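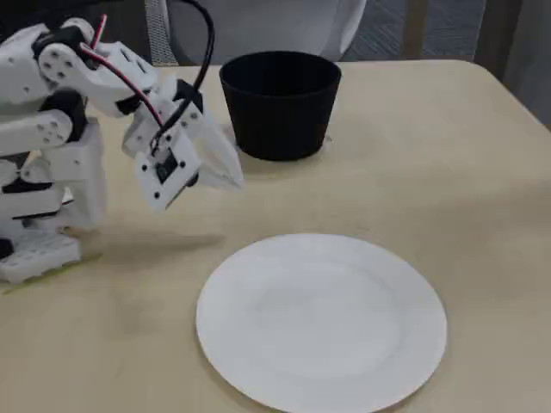
Barik asks how many of those 100 demonstrations had the cup in the same place. I'd like to hear that too before anybody starts talking about a success rate.

Posted by plirnason

The numbers are in the spreadsheet linked from the club page. 100 episodes, and for most of them the cup was within a hand's width of where it is now. We moved it on purpose for the last batch. I never said it would work anywhere on the table. I said it was good enough to enter.

Posted by Barik

"Good enough to enter" is a low bar when the entry form has one box for team name and one for shirt size.

I judged the practice round in March. Every team there had a video of the arm doing the task perfectly, and then somebody put the plate down a little to the left and the gripper went for the old spot. One of them closed on nothing, lifted nothing, and carried nothing over to the plate very carefully. The students clapped. I didn't know what to write on the sheet.

Posted by nundenberg_lab

That was us, thanks.

Posted by Barik

Sorry. It was a very smooth motion, if that helps.

Posted by nundenberg_lab

A little. We had trained on 3 evenings of data from one person, and he always drives the arm in the same lazy arc. The policy copied the arc. When we got home we had two other people record and it got worse for a week before it got better. So to the original poster: who is doing the driving?

Posted by plirnason

Mostly me. Two of the ninth graders did the last batch. They are faster than I am and they bump things more. I have not decided whether to keep the bumpy ones.

Posted by saltmarsh

Keep them. If every recording is clean the arm never sees what to do after it nudges something.

Posted by Barik

People repeat this like it's a law. Throwing in sloppy episodes only helps if the driver recovers in them. If the kid bumps the cup, gives up and hits stop, you have taught it to bump the cup and give up. Watch them one by one before you keep anything.

Posted by saltmarsh

Fine, keep the ones with a recovery. I thought that was obvious.

Posted by Barik

It wasn't what you wrote.

Posted by Ilango Reddy

I teach the class this club grew out of, so I'll take some of the blame. My question is a different one and I've asked it at two meetings without getting much of an answer. What are the students learning? When we did this with fixed waypoints they had to work out the joint angles, get them wrong, and go back to the trigonometry. Now they hold a leader arm, wave it about for an afternoon, and a training script somebody else wrote runs overnight. In the morning it works or it doesn't. If it doesn't, they record more.

I'm not against it. I would just like one student to be able to tell me why it failed.

Posted by nundenberg_lab

Ours can tell you why it failed. It took them a while because we had no habit of changing one thing at a time. We'd move the lamp, tighten the wrist and record new data all on the same night, and then argue about which one had done it. I'd say that's worth as much as the trig.

Posted by Ilango Reddy

As much as the trig is a strong claim. I'll grant you it is worth something.

Posted by vavra_fan

Does anyone know if the rules changed on the wrist camera? Vávra's write-up from the last event says one camera fixed to the table and that's it.

Posted by plirnason

Wrist cameras are allowed this time, two cameras total. It's on page 2 of the rules. Check your cable before you get used to it though. Ours pulled tight at full reach and tilted the view a bit, and we lost a full evening of recording before one of the kids noticed.

Posted by vavra_fan

Thanks. Page 2 doesn't load for me but I'll take your word for it.

Posted by Barik

Back to my question. Spreadsheet read. It has 1,643 rows, no column for where the cup was, and the "success" column is filled in by the same person who was driving. I'm not accusing anyone. I would score my own runs kindly too. Get someone outside the club to place the cup and the plate, don't let the driver in the room, and run it 100 times. Write down every miss, including the ones where "the light was weird."

Posted by plirnason

100 is a lot for a school club with one working arm. The elbow servo gets hot and starts to sag well before that.

Posted by Barik

Then that's a result. Put it in the report.

Posted by saltmarsh

He's right about the elbow at least. We let ours rest between sets and the sag mostly went away. Still don't trust it late in the evening.

Posted by plirnason

OK. We'll do as many as the servo allows, and Mr. Reddy can place the cup, if he's willing. The form is due 29th May so it has to happen before then. I'll add a column for position and one for who scored it.

Posted by Ilango Reddy

I'm willing. I'll bring graph paper, and whoever recorded the data is going to write down a prediction for each spot before we start.

Posted by nundenberg_lab

Please post the misses when you have them. We'll post ours from March if I can find the notebook.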